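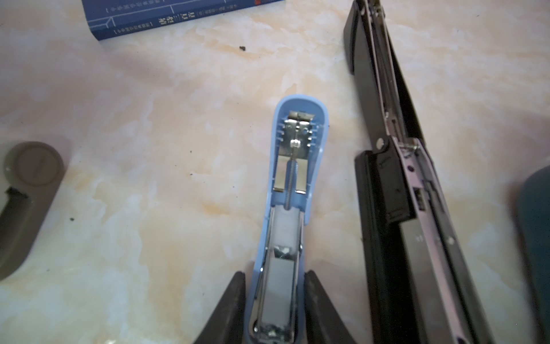 Desk and supply checks, second floor, February round
Walked by: Trinity Ridgeway
Comments are mine, so blame me and leave Bernadette out of it!

1. Staplers
Opened up and looked inside: yes
Result: OK, with a few to fix

Okay, so I started with the staplers this time, mainly to get them over with. Open the cover all the way and look down the whole channel, including the far end where little bits of metal like to collect. If you see loose bits, tip them out over the tray (NOT the keyboard, Mortimer W., you know why I'm saying this) and look again. Check the long spring too. It should run straight down the middle with no kinks, and if it's bent we toss the stapler, end of story.

The light blue one and the long black one both got the open-cover treatment. I like the blue one, it's a cheerful color and people hang on to it. Fingers stay off the head end while it's open, please. Last fall I put a staple into my own thumb at 7 in the morning with no coffee in me, and I'd like to stay the only person on this list.

Jammed staples come out with the puller. Scissors are for paper.

2. Staple puller and loose staples
Result: needs work

We have one puller for the whole floor and it was in Kilian's coat pocket. I've asked for two more. Also found staples in the carpet by the copier again, which is rough on anybody who kicks their shoes off under the desk (me). I ran the magnet over it twice.

3. Paper cutter
Result: OK

Blade guard on, latch holds, arm stays up when you let go of it. The sticker saying to lock it down after use is peeling, so I taped it. I'll print a new one when the label maker has tape.

4. Scissors and box knives
Result: OK, one pulled

Pulled a box knife that wouldn't retract. It's in the red tub in my office, and please don't go rescue it. The rest are back in the drawer with the points facing the wall.

5. Shelves in the supply closet
Result: needs work

The limit for the top shelf is 60 pounds and somebody has put all the copy paper up there. Move it down to the floor level, heavy stuff low, same as always. Bernadette Mbeki says she'll get to it before the Movasetti delivery shows up, and I've offered to hold the door and be encouraging.

6. Step stool
Result: OK

Rubber feet are all there, no wobble. I stood on it and did a small dance to be sure. Rolling chairs are still not step stools.

7. Cords and power strips
Result: OK after fixing

The strip behind the laminator had another strip plugged into it, and that one had a space heater on it. Unplugged the heater and had a word. Cord by the window is now under the cover instead of across the walkway.

8. First aid box
Result: restock

Down to the tiny round bandages that don't stick to anything. Finger-size ones are on the order, plus wipes. The key is still on the hook in room 226.

Still open from last time: the squeaky closet hinge, and the drawer that sticks at Mortimer Esposito's desk. He says he's used to it. I'm putting it down anyway.

Signed, T. Ridgeway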